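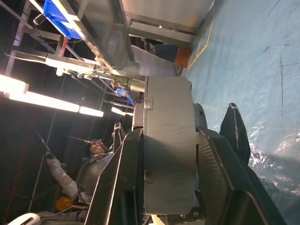
3.2. Color del suelo y percepción de limpieza

La segunda parte del cuestionario trataba del aspecto de los suelos interiores. Se repartieron 1216 formularios en los edificios de Pedgate y Motaung durante el mes de junio, y se recogieron 700 válidos. Los restantes estaban incompletos o llegaron fuera de plazo. Cada participante valoró el suelo de la planta en la que trabajaba en una escala de 1 a 9, primero por su limpieza aparente y después por la luminosidad del espacio.

Los suelos se agruparon por tono y no por material, siguiendo la clasificación de Hjaltested. El grupo de los grises azulados pálidos (figura 1) obtuvo las valoraciones más altas en luminosidad, pero no en limpieza aparente. En esta última quedaron por delante los tonos medios, sobre todo los pardos con veteado. Los encuestados de Motaung mencionaron a menudo las huellas de calzado y las marcas de ruedas — dos quejas que en Pedgate casi no aparecen.

La diferencia entre edificios se mantiene al separar los turnos. En Motaung se friega a primera hora y en Pedgate al cierre, de modo que quienes entran por la mañana ven el suelo en condiciones distintas. Chia-hao Lui, encargado del trabajo de campo, repitió la encuesta un sábado con 34 personas en Pedgate, con resultados muy parecidos a los de los días laborables. La muestra es pequeña y no la hemos incorporado al análisis principal.

No se midió la reflectancia de las superficies. Tampoco se controló el tipo de iluminación, que en Motaung cambia de una planta a otra. Ambas variables se recogen en la segunda fase del estudio, ya en curso en el edificio Cluvari, donde el cuestionario se ha reducido a una sola página.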